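Pliage du linge

Le pliage du linge est l'opération domestique qui consiste à réduire la surface d'une pièce textile par rabats successifs, en vue de son rangement ou de son transport. Il intervient le plus souvent après le séchage et, selon les fibres, après le repassage.

Surface de travail

Le pliage demande un plan dégagé, plus large que la pièce étalée. La table convient aux chemises et au linge de table. Le lit, plus bas et plus souple, est d'usage courant pour les tricots et les vêtements épais – sa surface permet aussi de poser les piles avant leur mise en armoire.
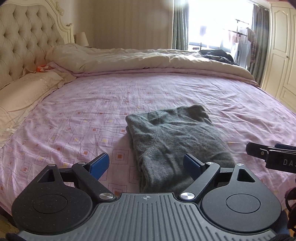
Vêtement gris plié, posé sur un drap à motif de carrés concentriques en pointillés. Crédit : Yaa Dramani

Épaisseur et tenue du pli

L'épaisseur du paquet dépend du grammage et du nombre de couches. Un molleton de 340 g/m² garde des bords arrondis, là où une popeline prend une arête nette. Sur les étoffes duveteuses, des creux peu profonds subsistent en surface. Ils s'atténuent à plat, sans pression.

Méthodes

Le pliage en rectangle rabat les manches vers l'intérieur, puis le bas vers l'encolure. Le pliage vertical, dit aussi « sur chant », ajoute un ou deux rabats afin que la pièce tienne debout dans un tiroir. Le roulage est réservé aux bagages et aux mailles fines.

Voir aussi

Repassage – Armoire à linge – Drap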